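Stories > Short Fiction > Workplace

The Second Reader
September, by the night desk

Rule 12 of the Dovilon handbook: the person who wrote the task does not grade the task. I wrote it. Five to midnight and the other grader gone home sick. 2,380 runs due in Dundbridge by morning and I had 199 left.

The task was pan onto towel. Green towel, steel pan, don't drag. Simple. I'd typed it in two minutes and been proud of it.

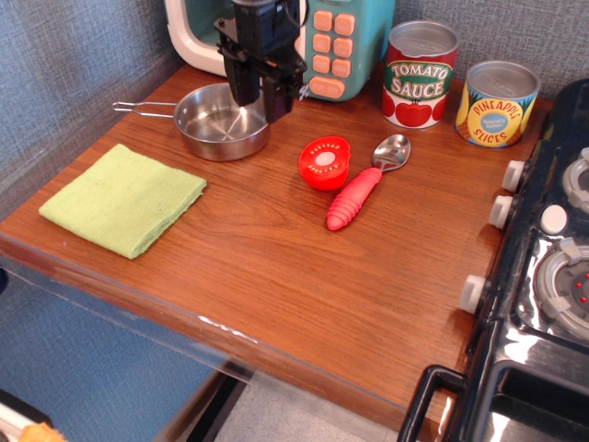
I called the Riviere office. Rang and rang. Called Destulon, who were paying, and got a woman with a cold who said read me the rule. I read her the rule. She said well then.

But it's one night, I said. I know what a pass looks like, I wrote what a pass looks like.

That's the rule, she said. Sneezed. That's what its for.

So I sat. Coffee, bad. Thought about typing the other grader's initials. Two letters. Who'd check.
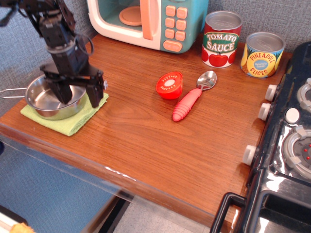 Rule 4 says grade what's written, not what was meant. I'd always skipped that one, it sounded like a fortune cookie. Opened my own wording again. Onto the towel. Fine, the pan was on the towel. One finger of the gripper still down inside it though. Was that done? Did I ever say let go? I hadn't. In my head I had, a hundred times. A stranger would of asked. I would have hit pass and pass and pass till the sun came up.

Didn't type the initials. Wrote to Dundbridge: short by 199, no second reader, and the task needs a line about release. Sent it before I could make it sound nicer.

Phone went almost at once. The woman with the cold.

How short, she said.

I told her.

Long quiet. Then keys, hers. Read me the new line, she said, slowly, and I'll tell you what I think it means.

Contact the editors | Copyright the author | Back to top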